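Subject: Re: [dividend-club] Reinvest or take the cash?

Narayanan Thomas wrote:
> Gustura pays out again in August. Does anyone
> still reinvest automatically?

I do, and I love it! I started with 18 shares and just let it run.

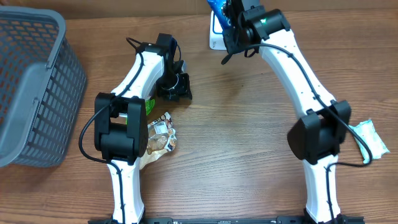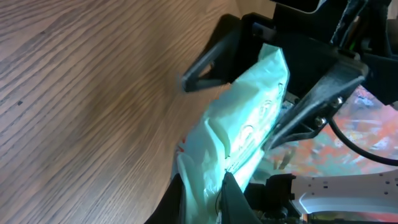
My Sirden fund is up to $1,915 now, nearly all of it from payouts I never touched (well, I skipped 2 when the car died). Do check the fee on small purchases, though, as mine went up last year. Are you keeping Corkach too?

Sharada Kartha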